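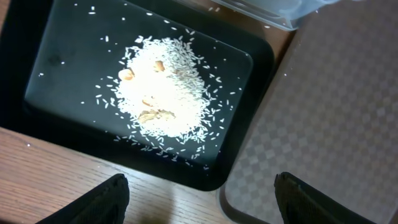
Uncooked rice on a black tray.

Old cars, second life: news from the Vamel yard

In March our yard in Vamel changed the way it receives cars at the end of their life. Until now, the owner had to bring the car, the title and both keys on the same morning, and many people had to come two times. Now you can send the papers first, and the car can follow up to 16 days later. Thirumalai Bhat, who leads the receiving team, asked for this change for a long time, and we are glad that it is finally in use.

The work on the car itself stays in the same order. First the battery is disconnected and taken out. Then the fuel, oil, coolant and brake fluid are drained into separate tanks. After this the car goes to the parts hall, where two mechanics decide what can be sold again. Doors, mirrors, starters and alternators are the parts our customers ask for most. Last month the hall put 200 parts on the shelf, and 38 of them were alternators.

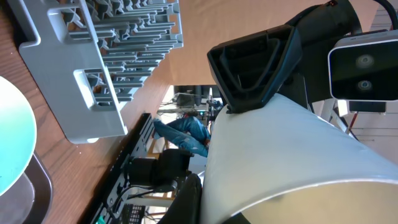

The seats are a more difficult matter. The foam has low value and it takes much space in the truck, so for many years we left it inside the body when it went to the shredder. Our partner Marar now accepts clean foam in pressed bales. It must be free of metal wire and of glass, and this means more handwork for us. We have started with four models of small cars, where the cover comes off easily. If the bales are accepted without complaints, we will add vans in the autumn.

Glass is still collected by Ukex, but the pickup is now at 7 in the morning. Please do not park in front of the north gate before that hour.

A reader from Troltadska wrote to us about her old station wagon, which has been standing behind the house with two flat tires. 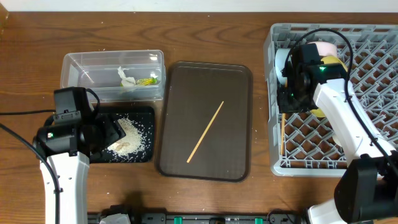 Can I deliver a car that does not roll?
We accept it, but you must tell us when you send the papers, so that we can come with the winch truck. Please leave enough free space in front of the car, and take your personal things out of the trunk and the glove box before we arrive. The license plates stay with you.

The form for the papers is at the front desk, and we can also send it by mail if you call the yard before noon.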